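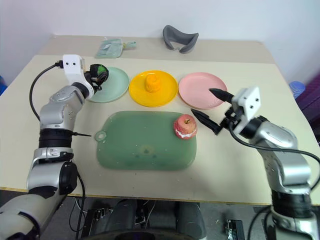
Why do a supplier's statement and a shop's own purchase ledger so often show different balances at the end of the same month?
Mostly it comes down to timing, with one side having recorded an invoice, a payment or a credit note that the other side hasn't yet entered.

Supplier Statement Reconciliation in a Small Wholesale Business
Project report by Embla Ljungberg
Project partner: Ehab Berrada

Introduction

When Ehab and I first chose this topic we were a little worried it would be too dry to fill a term. I'm pleased to say we were wrong, and by the second week we were arguing over credit notes on the bus home. We were given the June purchase ledger of Britovwood, a garden goods wholesaler, along with the statements sent in by two of its suppliers, Endley and Kahsay, and we set out to explain every difference between them.

What we did

The ledger had 241 entries for the month across all suppliers. We sorted them by supplier and then ticked each line against the matching line on the statement, first by invoice number and then by amount. Ehab did Endley and I did Kahsay, and afterwards we swapped over and did the whole thing again, which felt slow at the time but did catch a mistake of mine (I had ticked the same invoice twice - once for the goods and once for the carriage).

What we found

Endley's statement was £3,060 higher than the balance in Britovwood's ledger. Of this, £1,718 was a payment sent on the last Friday of the month, which Britovwood had entered straight away and Endley had not yet received when the statement was printed. The remaining £1,342 was a single invoice for fencing panels. Endley had listed it, but Britovwood had posted it to the account of another supplier, Gredley, whose name sits just below in the drop-down list. The first difference needs no correction in the ledger and clears itself once the payment arrives. The second needs a journal entry moving the invoice from one account to the other.

Kahsay's account agreed to the penny, and I must confess I was slightly disappointed after all that ticking.

What we would do differently

We ought to have asked for the May reconciliation at the start. Without it we had to take the opening balances on trust, and an old error sitting on both sides would never have shown up in our work. We would also have liked to see the goods received notes, as matching an invoice to a statement only tells you that the supplier wants paying - it says nothing of whether the panels reached the yard.

Our working papers are in Appendix A, and the proposed journal entry is in Appendix B.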